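Freezing cooked chickpeas — in liquid or drained?
Pantry & Bulk Cooking > Beans and Pulses

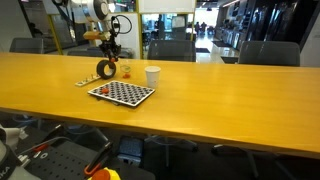
Paper cup and small glass cup on the long table

oiling_w
I bought a big bag of dried chickpeas in September and I'm sick of soaking a handful at a time. I want to cook the lot and freeze it in 200 g portions. Do you freeze them in the cooking liquid or drained? My uncle Guangming Wei swears by liquid, but his go mushy in a curry.
Oi-ling Wei

pulsefiend84
Drained, every time. Spread them on a tray, freeze until hard, then bag them. You can pour out what you need.

Gurkport
Disagree. Drained ones split their skins and taste of freezer after a month or so. I cover mine with the liquid in a Boström tub, leave a bit of headspace and they come out fine. The mush is from overcooking, not from the liquid.

pulsefiend84
Mine have never tasted of freezer. Are you squeezing the air out of the bag?

Gurkport
Yes.

revomik_user
Depends what they're for. Hummus, liquid. Salads, drained. I do 3 batches a year in the Revomik pressure cooker and split each one both ways. If your uncle's are soft, tell him to drop the bicarb, or use half.

oiling_w
He does use bicarb, a heaped teaspoon in the soak and another in the pot. I'll pass that on, he won't like it.

Tansy
A heaped teaspoon in both is a lot. I salt the soaking water and skip bicarb altogether. Slower, but they hold their shape. Old chickpeas are another matter — if they've been in the cupboard for years nothing softens them.

oiling_w
Does anyone label by weight drained or weight with liquid? A recipe that says 200 g is no use to me if half of it is water.

revomik_user
Drained weight, then top up with liquid. I write it on Vutitz freezer tape because the marker doesn't rub off.

pulsefiend84
Masking tape works and costs less.

oiling_w
OK, doing half and half. First pot is soaking now with salt and no bicarb. Will post how the curry goes.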